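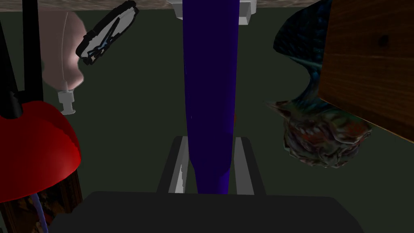 Ginette Carrier wrote to us that she used to wait until the baby was awake before letting the old airer down, and that with the Silent she now does it at ten at night with the nursery door open.

Home Airers Cord and Pulleys Spares Fitting Workshop Basket

Cuvell Silent ceiling airer

We have been making pulley airers in Brellville for a good while now, and the Silent is the one we are proudest of. It does what a ceiling airer has always done: you lower it, hang the washing over the rails, pull it up into the warm air under the ceiling and get your floor back. What it doesn't do is squeal. If you grew up with one of the old iron ones you'll know the noise I mean, a sort of rising shriek that got worse in winter and brought the dog in from the garden.

Most of that noise comes from the pulley wheels. On a traditional airer the wheel is iron, the pin is iron, and the gap between them gets bigger every year. Oil helps for a month or so and then drips on a shirt. We tried all sorts (leather washers! beeswax!) before we settled on a nylon wheel turning on a sealed bearing, held in a cast iron cheek so it still looks right in an old kitchen. The wheel is wide enough for the cord to sit down in the groove, and the cheeks are close enough that it can't hop out and jam, even if you pull at a bit of an angle as everybody does.

The rest of the quiet comes from the rail ends. Rails on older airers sat loose in their holes and rattled whenever a wet towel went on. Ours have a thin felt collar at each end, pressed in by hand, so the rail grips gently and you can still slide it out to wipe it down or replace it. We're very fond of the felt collar. It took ages to get the thickness right and it costs next to nothing, and it makes a huge difference.

What comes in the box

Two cast iron end racks, painted and stoved
Five rails in Scandinavian pine, planed and sanded
One single pulley and one double pulley, both with sealed bearings
13 metres of cotton-covered cord
One wall cleat, part 361
Felt collars, fitted
Screws for timber joists, and a paper template for the pulley positions

Racks can be had in black, cream, slate or a dark green we mixed for a customer's scullery and then liked too much to stop making. Rails come in three lengths, called Short, Middle and Long on the order form, and we can cut to any size between if you tell us before we pack. There's no charge for cutting. Please measure twice, though, as we can't put the wood back on.

Choosing a length

Most people buy too short. I did it myself, in my first house, and spent years folding sheets into four and wondering why they came down damp in the middle. A double sheet folded once needs the Middle as a minimum, and the Long if you want to hang anything beside it. If the room will take a Long, have a Long. Even in a small kitchen it disappears when it's up, far more than you'd think, and an airer that's half empty dries everything twice as happily as one that's crammed.

Ceiling height matters less than people expect. In a cottage with low ceilings you may want the cord shortened so the airer doesn't come down past your waist, and you just tie the stop knot higher up. In a tall Victorian room you'll use nearly all the cord supplied. For stairwells, ask us for a longer hank when you order. Stairwells are brilliant for drying, by the way. All the warm air in the house goes up there and does nothing useful. 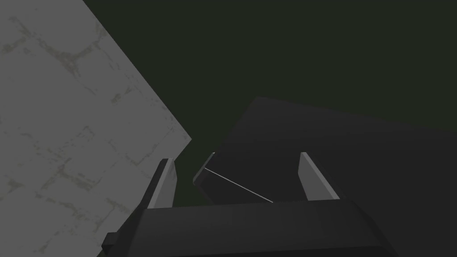

The one thing to check before buying is which way your joists run. The pulleys have to be screwed into timber, and plasterboard on its own will never do. If the joists run across the length of the airer, you can usually find two in the right places and you're away. If they run the same way as the airer, both pulleys can go into a single joist, and that's even easier. Where neither works out, a batten fixed across two joists and painted the same colour as the ceiling is hardly noticeable, and we sell a planed one with rounded edges for exactly that.

Loading

The Silent is rated at 30 kg, spread evenly along the rails. A full family wash straight from a decent spin comes in well under that. Hand-washed woollens and anything dripping are another matter, and not only for the weight. Put heavy things near the racks and light things in the middle, and keep the load balanced from side to side so the airer hangs level. If it tips, let it down and shuffle things about. Don't be tempted to haul on one side to straighten it.

We're often asked whether herbs, baskets or copper pans can go on it. Lots of people do this, and it looks lovely. We sell S-hooks in the spares section that slip over the rail without marking it. Just remember that what's hanging up there has to be kept within the same limit as the washing, and that a cast iron casserole swinging over your head wants a bit of thought.

Fitting

Clifford Tremblay wrote our fitting sheet, and people still ring up to tell us how clear it is. It's printed on stiff card and comes in the top of the box. The short version goes like this.

Find the joists and mark them with pencil. Tape the paper template to the ceiling with the arrow pointing to the wall where the cleat will go. Drill pilot holes, narrower than the screws. Screw in the double pulley at the cleat end and the single pulley at the far end, and snug them up until the plate is tight to the ceiling. Thread the cord as drawn on the card, from the cleat end, through the double pulley, along to the single one and down. Tie off at both racks with the knot shown. Fix the cleat at shoulder height, well out of the reach of small children, and wind the spare cord round it in a figure of eight.

It's an afternoon's job if you've done a bit of DIY. Have somebody with you to hold the racks while you get the cord level. Getting it level is the fiddly part and there's always some swearing, but once it's done it stays done. New cord stretches a little over the first few weeks, so leave yourself a decent tail at the knots and take up the slack when it settles.

Looking after it

The bearings are sealed and want no oil at all. Please don't oil them! It gets past the seal, picks up fluff and undoes all our good work. Wipe the rails with a damp cloth now and then. If the pine goes fuzzy after years of wet washing, a rub with fine sandpaper along the grain will bring it back, and you can leave it bare afterwards as we do. Varnish is best avoided, as it goes sticky in a steamy kitchen.

Check the cord once a year by running the whole length through your fingers. You're feeling for flat spots or broken strands in the cotton cover, particularly where it sits over the pulleys when the airer is up. Replacement cord is sold by the metre and comes in natural white or a grey fleck that hides kitchen grime rather well. We do our own in July, when the washing's out on the line anyway.

The racks, pulleys and bearings are guaranteed for 5 years. Rails and cord wear out in use, so they aren't covered, but we keep them in stock all the time, and parts for the Silent also fit our older Cuvell airers. If you have one of those and only want rid of the squeal, buy the pulley pair on its own. The screw holes line up with the old ones. 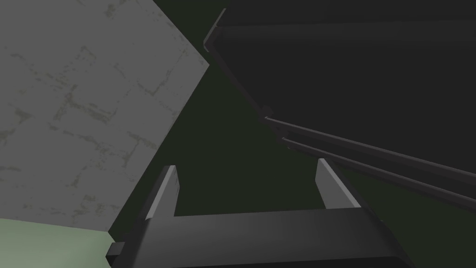
Can the cord be led round a corner, so the cleat is on a different wall?
You'll need one extra single pulley, fixed into a joist at the turn, and a longer hank of cord. Order both from the spares section and mention the corner in the notes box, and we'll put in a sketch showing how the cord should run.

From customers

Jaxon Bouchard: Went for the Long in slate after reading the bit about everybody buying too short. Very glad I did. Jeans dry overnight over the range and the kitchen doesn't look like a launderette any more. Only grumble is that the template is a pain to tape up on a textured ceiling. Pins worked better.

Nathalie Tremblay: I bought the pulley pair for my gran's old airer. It runs like a dream. She keeps putting it up and down for visitors.

Gaétan Caron: The green is darker than it looks on screen, closer to a bottle green. I like it, but ask for a paint card if you're matching cupboards. The workshop posted one to me free.

That's a fair point about the green, and we'll happily post paint cards for all four colours. Ask by phone or email and say which ones you're thinking of.

Delivery and collection

Racks and pulleys travel in one box, rails in a long tube, and they sometimes turn up on different vans, so don't worry if only half of it arrives. Longs are awkward for some couriers and may take a little extra time. You're very welcome to collect from the workshop in Brellville. There's a Silent up in the packing room with our tea towels on it, and you can have a go with the cord before you decide. Bring roof bars for a Long, or a car with seats that fold right down.

Stock checked Sun 15 March. Cream racks in short supply, all other colours ready to go.

Contact the workshop | Cuvell Airers, Brellville | Copyright Cuvell, all rights reserved | Back to top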